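Okay, my annual June thread about moving house, for everybody who has written to ask how we got from Sulport to Rondville with two cats, a piano and my mother's dishes and are all still speaking to each other. Get a coffee, I do go on!

First, the books. I had 500 of them and I packed them in big boxes, which was a terrible mistake, and dear Traian Chiriac from downstairs carried four of those boxes before he very gently asked me whether I owned any small ones.

Small boxes for books, big boxes for pillows and coats. I wrote it on my hand so I'd remember it for the next move (there will not be a next move).

The movers charged us $2858, and I'd have paid it twice just to watch them take that piano around the landing on Goodwin Street. Not a scratch on it! I cried a little and made them sandwiches.

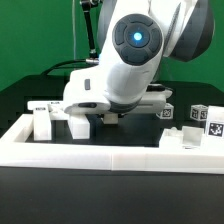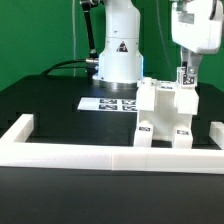
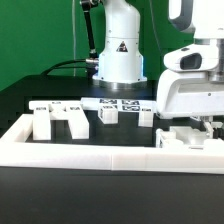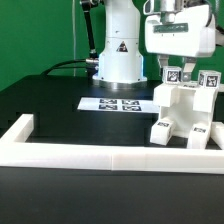 Now, cords. Please, please label your cords before you unplug a single thing, because I spent our whole first evening in Rondville sitting on the floor with a lapful of black cables and no idea which one belonged to the lamp and which one to the printer. A thick black cable like the one curving off to the left in the last picture is easy enough to know again, but the skinny ones all look alike by nine at night. Masking tape and a pen, one flag at each end, and put them all in a bag with your kettle.

Cameron Pomare asked about the cats. They rode up front with me and sang the entire way, and they're asleep on the piano now.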